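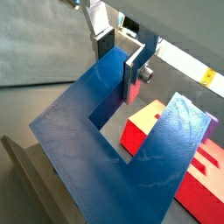
Ça fait depuis janvier que le bras est chez nous, chez Fenetti, et on me demande encore si j'ai peur pour ma place ! Non. Par contre, mes journées ont changé. Avant, je manipulais des pièces jusqu'à en avoir mal aux poignets — maintenant je prépare, je règle, je surveille la pince.

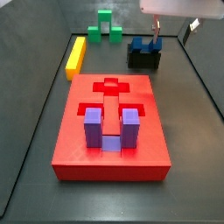 Ce qui me manque, c'est le bavardage (on était trois à la table, je suis seule le matin). La direction parle de 1000 pièces par poste, nous on aimerait surtout parler des horaires... et de la formation, 26 heures, franchement c'est court !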